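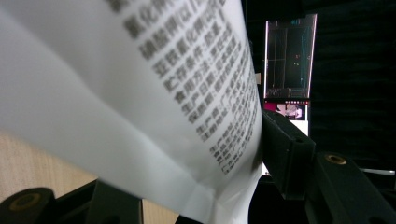 White pouch, the printed side

Skundescombe Growers Forum > Trees and Shrubs > Yew hedge and berries -- how worried should I be?

mirela_k
Good evening to all. We moved in September to a house on the Floltirwood side of Skundescombe, and along the whole back garden there is an old yew hedge. It is full of red berries now. The neighbour told me over the fence that every part of the tree is poisonous, and that I should take it out before my daughter (she is 3) starts to play there alone. Another neighbour says the berries are harmless and that she ate them as a child. They cannot both be right, I think. I like the hedge very much and the birds are in it from morning to evening. Please excuse my English, I write slowly but I read everything.

oldspade
Both are a bit right. The red fleshy part (the aril) is the only part of a yew without the poison in it. The seed inside is poisonous, and so are the needles and the bark. Thrushes and blackbirds swallow the lot and pass the seed whole, so it does them no harm. Your second neighbour probably spat the stones out, or swallowed them without chewing.

I would not take out an old yew. You will not see another that size in your lifetime.

Tansy_Disstead
I don't agree with the relaxed tone. A three year old does not spit out stones. We had yew at our last place in Disstead and I fenced it with chicken wire to waist height until both of mine were at school. Ugly, yes. I slept.

mirela_k
Thank you both. Tansy, did you also cut the lower branches? I was thinking that if the lowest part has no berries, then she cannot reach them. But they also fall on the grass.

Tansy_Disstead
I did cut, and you have hit on the trouble with it. They drop for weeks. I raked every morning before anybody went out.

quercus8
One point that is often missed: yew has male and female plants, and only the female ones carry berries. In an old hedge you usually have a mixture. Walk along it and tie a bit of string on each one that has fruit. You may find it is only a short stretch, and then you fence that stretch and leave the rest.

Also, clip the hedge in late summer and you take off a good part of the fruit before it is ripe. Too late for this year of course.

oldspade
Good advice about the string. And please do not leave the clippings where any animal can get to them. Wilted yew is as bad as fresh, dried as well. More horses and cattle have been lost to a heap of clippings thrown over a fence than to the standing tree.

mirela_k
There is a field behind with two ponies! I did not know this. The previous owners had a heap in the corner exactly by the fence. I will go in the morning and look what is in it.

pennywort
Can I be the awkward one? Everybody gets excited about yew, and then they have foxglove by the front door, laburnum over the patio and lily of the valley under the kitchen window. My aunt pulled out a lovely yew and planted oleander in pots. Teach the child that we eat nothing in the garden unless a grown-up gives it. That covers all of it.

Tansy_Disstead
Teaching is fine at five or six. At three it is a hope. I am not saying dig it out, I am saying put something between her and it.

pennywort
I said teach, I did not say only teach.

quercus8
You two have had this same conversation about cuckoo pint. For the record I agree with each of you on alternate pages.

mirela_k
I have looked now. The heap is mostly old grass and hawthorn, but underneath there was some yew, very brown. I put it all in bags, with gloves, and my husband will take it to the tip. I also told the woman with the ponies, and she was kind about it. She said they never went to that corner because of the nettles -- so perhaps for once it is good to have nettles.

For the string: there are 8 plants with berries, all together at the end by the shed. The others have none. So I will fence this end. The man at Pramanik's yard offers the green wire mesh, 325 for the roll with the posts, and this seems to me a lot of money.

oldspade
It is a lot. Buy chestnut paling second hand, and do not let anyone sell you a whole roll for one corner of a garden. Somebody quoted my brother-in-law 1,000 to grub out a hedge half that size, so you are still better off keeping it.

pennywort
I have a length of picket fence behind the greenhouse, painted, not rotten. You can have it if you collect. Send me a message.

mirela_k
Pennywort, this is very generous, I have sent you the message. One last question please. If she does put one in her mouth in spite of everything, do I wait to see if she is ill?

Tansy_Disstead
No. Do not wait and do not make her sick. Ring for medical help straight away and take a piece of the plant with you so they can see what it is.

oldspade
Agree with Tansy on that, completely.

quercus8
Same. When you come to clip it next August, start a new thread, there are opinions about how hard you can go.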